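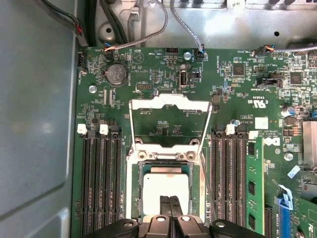

4.2 Part-level reuse in refurbished desktop computers

The preceding section treated each retired computer as a single unit that is either sold again or sent for shredding. In practice many units fall between these two outcomes. A computer with a failed power supply may hold a working processor, and a computer with a cracked case may hold memory of a type still in demand. This section considers reuse at the level of the part, using the intake records of the Florkau depot.

The depot received 119 desktop computers during the study period. All came from offices and schools under the collection contract described in Section 3, and all had been in service before collection. Laptops and tablets were left out of the sample, as their parts are more often fixed to the board and the labour needed to remove them is recorded differently.

Each computer was given an intake number and a start-up test. Units that passed were graded for resale as they stood. Units that failed were opened and their parts were logged under five headings: processor, memory, storage, power supply and board. The case was weighed but not logged as a part. Storage was erased or destroyed under the terms of the contract, and storage devices that could not be erased were never counted as reusable, even where they appeared sound.

4.2.1 Intake results

Of the 119 computers, 77 passed the start-up test and were graded for resale. The remaining 42 were opened. The pass rate is higher than the one assumed in the early planning for the depot (Pillai and Kubo, unpublished), which was based on mixed household collections. Office equipment tends to be retired on a fixed schedule set by the lease or the warranty, and a large share of it still works on the day it is replaced. Household equipment tends to be kept until it fails or until the owner moves.

The difference matters for policy. A collection scheme aimed at offices will supply mainly whole units, and its main limit will be the resale market. A scheme aimed at households will supply mainly parts, and its main limit will be the cost of labour. Targets written as a percentage of total weight do not separate these two cases. A heavy steel case sent to a metal recycler counts for more than the processor and memory taken out of it, although the energy used to make the smaller parts is much greater for each gram of product.

4.2.2 Removal of parts

The time needed to recover a part depends mostly on how it is fastened. Memory modules are held by clips at the ends of the slot and come out without tools. Processors in socketed boards are held under a hinged metal plate secured by a lever, and once the plate is raised the processor is no longer clamped. Figure 3 shows a board inside its chassis with the plate raised and the processor seated in the socket, between the two banks of memory slots. Power supplies are held by screws and a wiring loom, and the loom took longer to free than the screws in most of the units opened.

The board itself was the slowest part to recover. Screw positions differ between makers, and some makers use a board shape that fits only their own cases. A working board of this kind has little value unless a matching case is also on hand. Hirano kept a separate shelf list for such boards, and the list was consulted each time a unit with a matching case failed on intake. This led to 16 rebuilt computers, each combining a board from one unit with a case or power supply from another. Rebuilt units were tested again and graded on the same scale as the 77 units that passed at first.

Heat spreaders were cleaned before grading where old thermal compound was present. Marks on the metal surface were not treated as faults. The grading sheet recorded bent contacts, chipped edges and missing surface parts, any of which led to rejection.

4.2.3 Labour and price

Labour was charged to each part at a flat hourly rate, with opening and closing the case shared equally among the parts taken from it. Under this rule the cost of recovering a processor falls when the memory is recovered at the same time. The result is sensitive to the rule chosen. If the full cost of opening the case is charged to the first part removed, the processor appears costly and the memory almost free. We report the shared rule throughout and return to the matter in Section 5.

Prices were taken from the trade lists of two resellers, Skorine and Drukurer. The two lists agree closely on memory but differ on processors. Skorine sets one price for each processor family, whereas Drukurer prices each model on its own. For older models the Drukurer price was often below the cost of recovery, and a depot selling only to that buyer would have reason to leave the processor in place. The lists used here are those current on 11/04/2023. Both firms revise their lists without notice, and no attempt was made to follow later changes.

Storage costs were left out of the calculation. The depot occupies a building owned by the municipality and pays no rent for shelf space. A depot that did pay rent would need to set a limit on how long slow-moving parts are kept. Boards with maker-specific shapes would be the first affected, and the number of rebuilt units would probably fall as a result.

4.2.4 Limits of the data

Several limits should be kept in mind. First, the sample comes from one depot and one contract. The collection area includes the Shimada office district, where equipment is replaced on shorter cycles than in the rest of the region, and this is likely to raise the pass rate. Second, the start-up test is brief. It does not detect faults that appear only after long use, and return rates from buyers were not available when this section was written. Third, the logging sheet changed in January, when the entry for power supplies was split into standard and maker-specific types. Earlier records were recoded by Sakai from the intake notes, and 3 units could not be recoded with confidence. These are kept in the intake totals but are left out of the power supply figures.

The labour times also reflect a trained staff. Morikawa's earlier trial with new workers found longer times for every part except memory, with the widest gap for boards. Regions planning a new depot should treat the times in Table 6 as those of a settled operation and allow for a slower first year.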